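Wednesday, May 19, 2021
Club repair bench, Wendstead

Regripping and putter work ahead of the June member-guest

Carried on with the regrip order today. Bench was clear by eight and I worked through the irons first, then the wedges, then the putters that came in over the weekend. Notes below are for whoever picks up the rest of the order, and for me when I forget what I did.

Grips

The full set order calls for standard size with one extra wrap under the lower hand. I did the first few with two wraps by mistake, reading the old ticket. Those have been stripped and redone. The old ticket is now out of the folder. If you find another copy of it, throw it out.

Used the Silteo tape from the new carton. It goes down flatter than the last carton did but the backing paper tears if you pull it fast. Slow pull, straight down the shaft, and it comes off in one piece. Solvent is getting low. I left enough for tomorrow and put it on the reorder sheet.

Three grips twisted on me. In each case I had let the solvent sit too long while I looked for the next one in the box. Lay the whole set out in order before opening the solvent. After I started doing that I had no more trouble. Logo down on all of these, as the customer asked, and checked against the leading edge of the club with it soled on the bench and not in the vise. The vise jaws sit a hair off square and will fool you.

All 19 clubs on the first ticket are done and racked. Leave them overnight before swinging or bagging.

Swing weights

Extra wrap under the lower hand takes a little off the head feel, as expected. I weighed each iron before and after. The long irons moved evenly. The 8-iron did not, and I pulled the grip to see why. The old tape had been left on underneath from some earlier job, under the new tape I had just put on. My fault for not scraping down to bare steel. Scraped, retaped, regripped, and it now falls in line with its neighbors.

The balance scale needs to be zeroed every time it gets bumped. It reads light by half a point if the foot nearest the door is on the mat. I moved it off the mat and marked the bench with pencil. 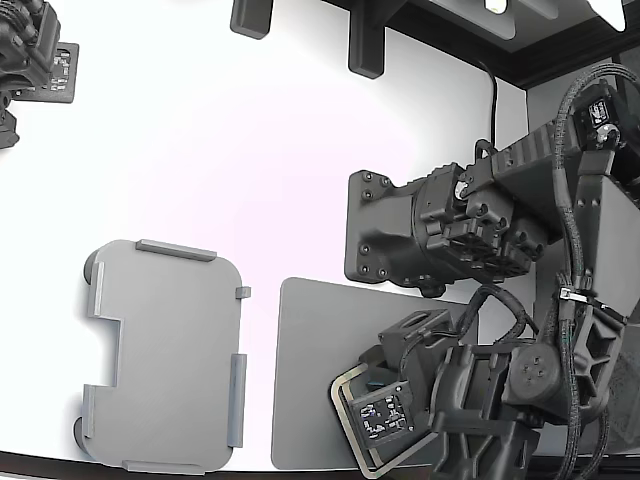
Lofts and lies

Checked the wedges on the bending machine. The 56 was a degree and a half strong, which explains the complaint that it goes the same distance as the gap wedge. Bent it back. The gap wedge was fine. The lob wedge was fine for loft but one degree flat, and I left it alone until the owner has hit a few off the lie board. No point bending it twice.

The De Luca irons are cast and I don't like moving them more than a degree. One of them is down for two. I have written "ask first" on the ticket and taped it to the shaft. Please don't bend that one until we have a yes in writing.

Putters

Mallet with the loose head: the epoxy had let go all the way around. Heated, pulled, cleaned both surfaces, scuffed the tip again and reset it. Set the lie by eye first and then on the gauge, and they agreed, so I left it clamped. It should not be touched before tomorrow noon.

The blade putter is back for the second time. Owner says the ball comes off hot. I rolled a sleeve of balls with it on the practice mat and compared it with the loaner. Same stroke length, 5 putts each, and I could not see a difference in where they finished. Loft on it measures 3 degrees, the same as last time. My guess is it's the new ball. I will suggest trying the old ball on the green before we do anything else to the club.

Shaft trial

Started on the Mutance shaft samples. They go in the two demo 7-irons, one regular and one stiff. Cut both to the same length, measured from the heel with the club in playing position. The stiff came up slightly heavier, so I left the tip weight out of it. Neither has been hit. When they go out to the range, write down the wind and which bay, because last month's numbers were no use without that.

Range balls

Not really a bench matter, but I was asked to look at them. Sorted 300 out of the far hopper. Plenty of cracked covers and a good number with the stripe worn away. The cracked ones are in the blue bin and should not go back out. The worn ones are still playable. Replacement order has to go in before June if we want them for the member-guest.

For tomorrow

Second regrip ticket, starting with the hybrids. Those have the tapered butt and need the smaller grip core, so check before cutting tape.

Unclamp the mallet after noon and recheck the lie.

Call about the De Luca iron.

Solvent order — the sheet is clipped to the side of the cabinet and still needs a signature.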